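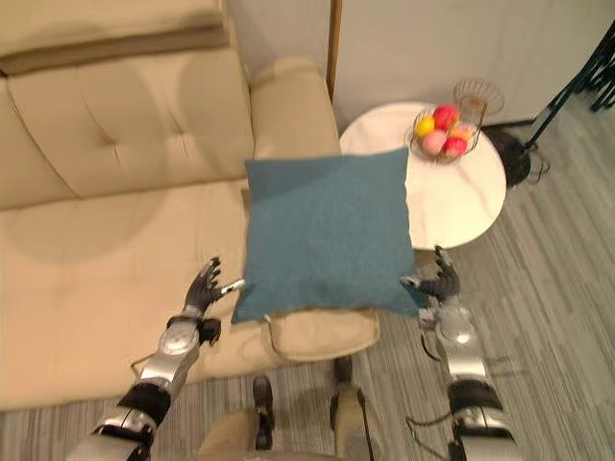
gascombe_8
Disagree with Uta on this one. 65 takes per task is nowhere near enough if every one starts with the cushion in the same spot.

uta
didn't say same spot!! said same sofa. Start pose gets shuffled every 2 takes

jondoleck
We went to 1,000 on one sofa – fell over the moment we changed rooms. Wish we'd stopped at 65 and moved teh furniture

gascombe_8
exactly my point

uta
Fine but who's labelling 1,000. And do you bin the fumbled grips or keep them?

bisgaard
keep. tag them seperately. Ours learnt to regrip from those

jondoleck
Binned ours, no regrets. Too noisy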